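Handheld gripper demos vs teleop - anyone compared them properly?

gripfiend
Finally finished our data mix test for the Toltar arm. Same policy, same training time, only the demos changed. Teleop only got 35 out of 65 tidy-up trials. Swap in handheld gripper demos from real homes and it went up to 13 more. I was expecting a wash!

mossy_bolt
Were the homes in your test set? If the policy saw those shelves in training I don't buy it.

gripfiend
Nope, held out. We had 161 demos per mix and the test shelves never showed up in either one.

kettlelogic
Still one arm and one lab though. Hosent teleop gear is pretty laggy, so maybe you just beat bad teleop.

gripfiend
Fair, I'd love to rerun it on a better rig.

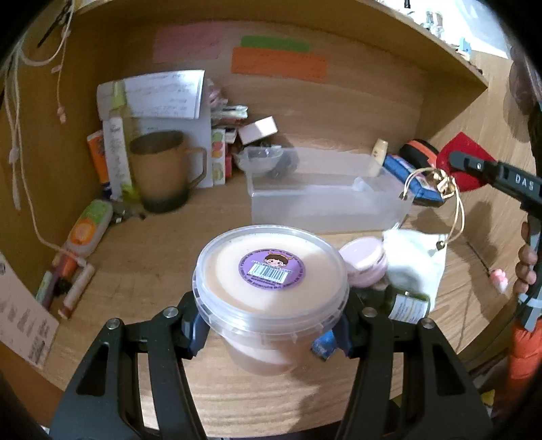
My guess is that clutter does most of the work. Our teleop table had maybe a few blocks on it (guilty), and a policy trained there grabs for anything. Compare that with going after one round tub when there's a pink-lidded jar and a little green bottle right next to it, plus a mug and paper notes further back. You have to pick a target and close on it without plowing through the neighbors.

mossy_bolt
Then clutter up the teleop table and run it again. Right now you changed two things at once.

gripfiend
Yeah, ok, that's the next run - probably in June.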